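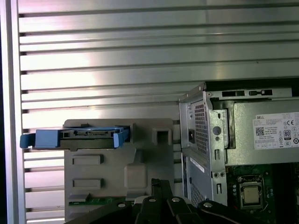 ## What this is

Data card for Gustuvell, the desktop teardown set from the shared workshop in Astport. One arm, one black gripper, a small camera at the wrist, old office towers with the side panel off. Target skill is taking out drives and unplugging cables. Written up in a hurry by Eun-seong Yoon, corrections welcome.

## Contents

- 40 episodes, all teleoperated
- wrist view only in this release, overhead view still needs trimming
- 3266 labeled segments (reach, grip, pull, release, idle)
- joint states and gripper opening logged at 30 Hz
- operators: Bushra Tanoli, Ultan Brennan

Names are episode number then segment number. Gaps in the episode numbers are runs we threw out, don't go looking for them.

## Labels

One label per segment, no overlaps. Parts get plain names: carrier, bracket, data cable, power lead, board, PSU. Blue plastic on the drive carriers is "tab" wherever it sits, even when it's more of a latch. Bushra wanted two classes, maybe next version.

Cables were the slow part. Black bundles share a class, colored power wires share another. Where a wire goes behind the gripper the label stops, no guessing at the hidden bit.

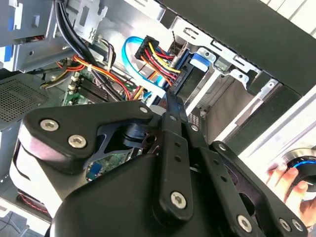 Wrist view into the open tower. Blue data cable in the middle, drive cage along the top left.

## Known problems

- Gripper fills a lot of the picture. Mask is in `masks/`, same one for every episode so it's a bit off when the jaws are wide open.
- Glare on bare metal. Auto exposure was left on for the first 7 episodes, brightness jumps.
- Gripper opening has a small offset after the Thursday recalibration. Fix is in `tools/shift_grip.py`, run it before training or your grasp labels will be late.
- Hands show up at the edge in some segments. Tagged `person`, filter them if you need to.
- Power connectors swing when they hang free. Pose labels on those are rough, dont use them for anything precise.
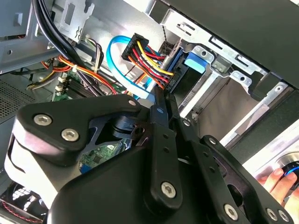
Fingertips next to the loose power connector; a second one is still plugged into the drive.

## Using it

Unpack, run the shift script, then `load.py --split train`. Split is by episode, never by segment, please keep it that way. The Seol baseline config is in `configs/` and trains on one card overnight. Numbers in the old README were from before the relabel, ignore them.

Not done yet: screws, RAM, anything with the board comming out. Needs a different fingertip.

Questions to Eun-seong, or leave an issue.

Related items

- Fluken gripper plates, cut files
- Seol baseline config
- Wrist camera mount, rev 2
- Gustuvell overhead view (November, partial)
- Astport workshop bench booking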